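Vurkell Releases Caseo Motor Controller for Classroom and Hobby Robots

WIVCOMBE – Friday, January 15, 2021 – Vurkell today released Caseo, a two-channel motor controller for student and hobby robots. The board drives two DC motors from one battery pack and can be programmed over a standard USB cable.

Caseo is meant for small arms, lifts and wheeled bases where two motors share a load. Each channel reads its own encoder and adjusts its output 60 times a second. If the motors on a shared shaft start to pull against each other, the board lowers power to both and turns on a warning light. Users can set the holding force for each channel – or switch holding off – from the setup program. 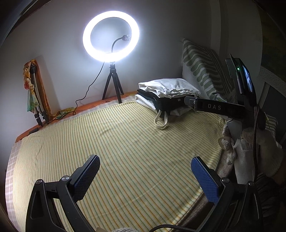

The controller accepts supply voltages from 11 to 14 volts. Screw terminals are used for all power connections, and motor direction can be reversed in software without rewiring. A printed wiring guide comes in the box.

Vurkell is also releasing Bugti, a free logging tool that runs on Windows and Linux. Bugti records current, position and temperature for each channel and saves the results as a plain text file. It includes 13 sample programs covering basic driving, lifting and position hold.

Caseo is available now from the Vurkell online store and from the company's counter in Wivcombe. Schools can order in classroom packs. Owners of earlier Vurkell single-channel boards can keep their existing code, with changes only to the port settings.

About Vurkell
Vurkell designs and sells motor controllers, sensors and cables for educational robotics. The company is based in Wivcombe.

Press contact: Vurkell Press Office, Wivcombe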